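Iltudside Handheld Grasping Set
Data card and README

Release dated 26 Aug 2023
Maintained by the Amoah group, Bosden
Contact: Efua Lamptey

Summary

The Iltudside set contains 2230 demonstrations of simple tabletop handling, recorded by people using a hand-held gripper with a camera mounted on it. It was collected to study whether a policy trained only on hand-held recordings can be run on a fixed arm without any further data from that arm. The method is referred to throughout as Astel, and the training code is distributed separately under the same name.

Contents

Each demonstration is stored in its own folder and holds the following:
video from the gripper camera, at 30 frames per second
gripper pose for each frame, relative to the first frame
jaw opening for each frame
a short task label in English

Objects are household items, mostly food containers, cups and utensils. See-through containers were included on purpose. Earlier versions of the policy did poorly on them, and the error was traced to the depth estimate used at the time. Astel does not use depth.

Splits

The set is divided into training and test folders. Test folders cover 6 tasks, two of which do not appear in training. Users should not move folders between splits when reporting results. The file splits.txt takes priority over folder names where the two disagree.

Method in brief

The policy takes 2 consecutive frames and the current jaw opening, and predicts a short sequence of relative motions. The sequence is carried out in part and then predicted again. No camera calibration to the table is needed. Pose is recovered from video and the motion sensor together, and demonstrations in which recovery failed were removed before release.

Known limitations

Glare from overhead lighting is common on glossy plastic and was not filtered out. Light tabletops give few visual features, and pose drift is higher on them. Jaw opening is less reliable when the fingers are fully closed, as in the view below, where they stand together beside a green translucent container.

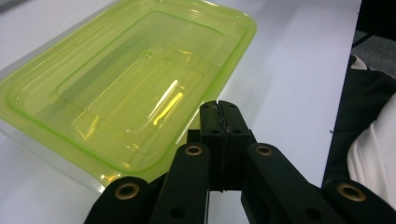 Efua Lamptey replied to a query on this point that the closed-jaw readings should be clipped to zero before training, and that leaving them unclipped had made the policy hesitate before opening in her own runs. The loader now clips by default. Set clip_closed to false to recover the raw values.

Planned changes

A revised pose file is planned for December. Folder names will stay the same.

Terms of use

The set may be used for research and teaching. Redistribution of altered copies requires a change of name and a note listing the changes.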